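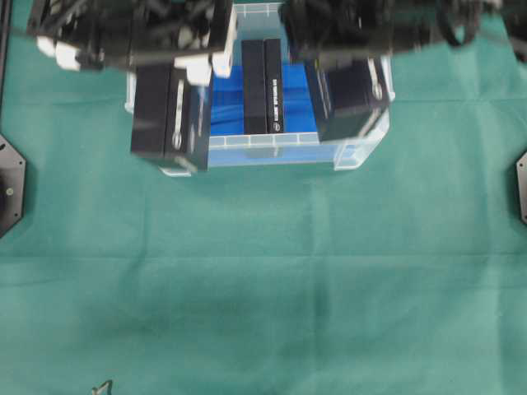
From: Valentin Widmer
To: filldale-users
Subject: Re: [filldale-users] Index rebuild slow after moving archive to new disk

Ottilie Lanz wrote:

> Hi all,
>
> I moved our mail archive from the old server to the new one in July.
> Copying went fine and searches return the right messages, but the
> nightly index rebuild now runs from 1:00 until well past breakfast.
> On the old machine it was done before 3:00. The new disk is faster
> on paper and top shows the CPU mostly idle.
>
> Config is unchanged apart from the paths:
>
> store_path = /srv/archive
> index_path = /srv/archive/.index
> workers = 2
> sync_mode = each
>
> Is there a known problem with the current release, or do I need to
> raise workers? I tried 4 and saw no difference.
>
> Ottilie

Hello Ottilie,

Idle CPU and no change with more workers both point at the commit path. I would put workers back to 2 and leave it there until the rest is sorted out.

With sync_mode = each, Filldale calls fsync after every message it adds to the index. Your old server had a RAID controller with a battery-backed cache, if I remember your earlier thread correctly. A controller like that acknowledges the sync as soon as the data is in its cache, so the setting cost you next to nothing. A plain disk has to put the data on stable storage first, and many consumer SSDs are slow at exactly this even when their sequential numbers look good.

You can confirm it before changing anything. Start a rebuild by hand and attach to one of the workers:

 strace -f -c -e trace=fsync,fdatasync,write -p PID

Let it run for a minute and interrupt it. If fsync accounts for nearly all of the time, you have your answer. If write is on top instead, ignore the rest of this message and post the output.

Assuming it is fsync, change the following:

 sync_mode = batch
 batch_size = 1000

The default batch_size is 64, which is fine for incoming mail but small for a full rebuild. The risk with batch mode is that a power failure loses the index entries of the current batch. The message store itself is not affected, and the next run of filldale-check finds the gap and fills it. For a nightly rebuild I do not see a reason to pay for more than that.

Two other points on your config.

index_path is inside store_path. This works, but the store scanner walks the hidden directory on every pass and discards what it finds there. With a large index this adds up. Move it to /srv/index or similar, stop the service first, and run filldale-check once afterwards. The manual page for 2.x still shows the old layout. I sent a patch for that and it has not been merged.

Also check the mount options. If /srv is mounted with strictatime, every read during the scan updates an inode. relatime has been the kernel default for years, but I have seen provisioning scripts that set it back.

As for the release – there is a known regression with attachments in the Kofler tokenizer, but it shows up as high CPU use on a single worker, so I do not think you are hitting it. The Punby tokenizer is not affected in any case. "filldale-info -t" prints which one your index was built with.

Please report back with the strace summary either way. It would be useful for the FAQ entry, which currently says only "use a faster disk".

Regards
Valentin

_______________________________________________
filldale-users mailing list
To unsubscribe, send a message with the word "unsubscribe" in the subject to the request address.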